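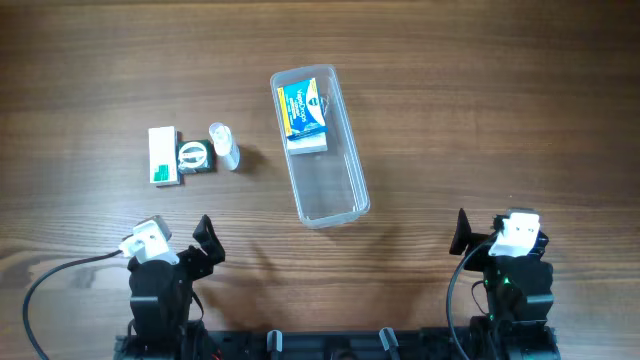
3.2 Cell setup and upkeep

Figure 2 gives the head camera's view of the cell with both arms at the near edge of the table. The arms share one black base bar, and each carries a wrist camera in a white printed mount. The items are small pharmacy goods, and the task is to move them one at a time into a clear plastic container set within reach of both grippers. In the view shown, a blue VapoDrops box lies in the container, while a white box, a dark green package and a small white bottle lie closer to the left arm.

The cell was put together at our Visitville site in July and stayed in the same room for the whole study. We collected 1,102 episodes on it, of which 260 were set aside for testing. Item positions were drawn from a list prepared by the Ekow scheduling script, and the operator placed them by hand before each episode. The container was returned to its start pose by eye; we did not mark the table, as tape in an early pilot was picked up by the policy as a cue.

Calibration. The head camera was calibrated once, after its bracket had been tightened, and checked at the start of each shift against a printed board laid flat on the wood. If the mean reprojection error went over the limit in Table 1, the full routine was repeated. The wrist cameras needed more attention. Their mounts are held by two screws into the servo bracket, and these worked loose under fast wrist motion. From episode 305 onward we used thread locker on both screws and saw no further drift on the right arm. The left mount had to be reprinted after a crack formed at one screw hole — the replacement used the same file with a thicker wall.

Cables. Each wrist camera cable leaves its mount in a loop long enough for full wrist travel. Shorter loops pulled on the connector and caused dropped images. Longer ones came into the path of the jaws. Before each shift the operator drove both wrists through their range and watched the cables for snags.

Servos and jaws. Joint zero positions were read at power-up and compared with stored values. A shoulder servo on the left arm was replaced once following repeated overload faults, and episodes recorded on the day of the fault were discarded. The jaws were wiped with alcohol at the end of each shift, which kept the grip on smooth cartons steady. Jaw closing current was capped in software, with the cap chosen on the bottle, the easiest of our items to dent.

All faults and repairs were entered in the maintenance log kept by Wilma Kuipers and Tyson Hawthorne, and the entries are matched to episode numbers in Appendix B.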